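Gredholm Table, White

Seats 4
Price: $249
Colour: matte white
Delivery: 21 days

The Gredholm is our table for the small kitchen or the shared flat. The top wipes clean with a damp cloth and a little dish soap. Please do not use the rough side of the sponge, it can leave shiny spots on the colour.

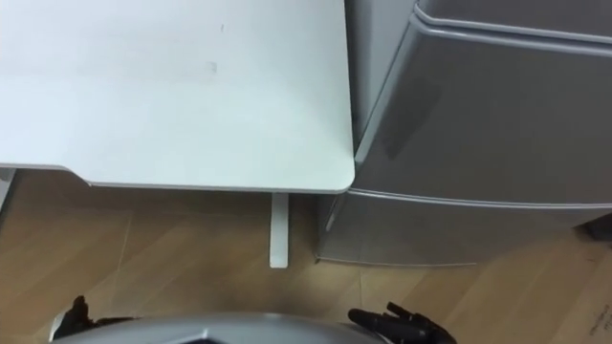
Gredholm in white, with rounded corner, beside a grey fridge.

Assembly needs one person and the key from the box. We advise to tighten the legs again after the first month. Spare feet can be ordered from our Farquharson store.

For questions on delivery to country areas, please write to Hashini Rathnayake at the service desk. Returns are accepted if the table is clean and all the screws are in the bag.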